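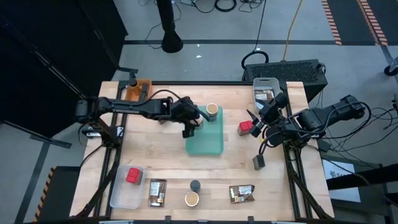

Fig. 4. Green tray on a butcher-block worktop

Section 3: Setting Up Your Cledetti Spice Mill

Welcome, and thank you for bringing a Cledetti into your kitchen! We know you'd like to get straight to the cumin, but please give this section a quiet read first, ideally with a cup of coffee at your elbow (well away from the motor base).

1. Lift the motor base out of the carton with both hands and set it on a level, dry surface. The four feet should all sit flat. If one of them rocks, turn it gently until the base feels steady.

2. Wash the grinding cup and lid in warm, soapy water and dry them well. The blade is sharp right out of the carton, so use a soft brush and keep your fingers clear.

CAUTION: Never put the motor base in water or under a running tap. Wipe it with a damp cloth and leave it at that. 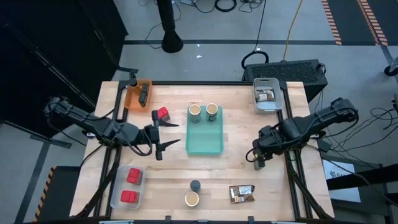 3. Set the cup on the base with the arrow facing you and turn it clockwise until you hear a click. The mill won't start without that click, however hard you press.

4. Choose a speed. Low runs at 2,750 rpm and is kind to dried herbs and soft seeds. High runs at 3,000 rpm and is meant for peppercorns, cinnamon bark and the like.

5. Before you grind anything you plan to eat, run a spoonful of plain dry rice through on Low and throw it away. It picks up any dust left over from packing.

NOTE: A faint warm smell during the first few uses is normal and will fade. On High, you can expect a sound level of 61 dB.
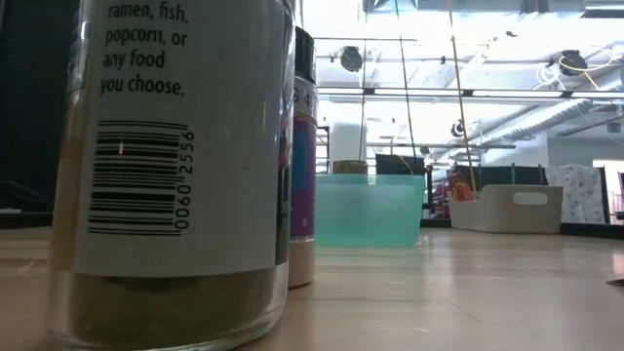

6. Let freshly ground spices cool with the lid off before you put them in jars, and write the month on each one. Comfort Bawa, who wrote our recipe booklet, likes to grind only what she'll use by the end of the month, and we've come around to her way of doing it.

CAUTION: Unplug the mill before removing the cup. After one minute of steady grinding, let the motor rest for 5 minutes.

For trouble with the click or the feet, turn to Section 7.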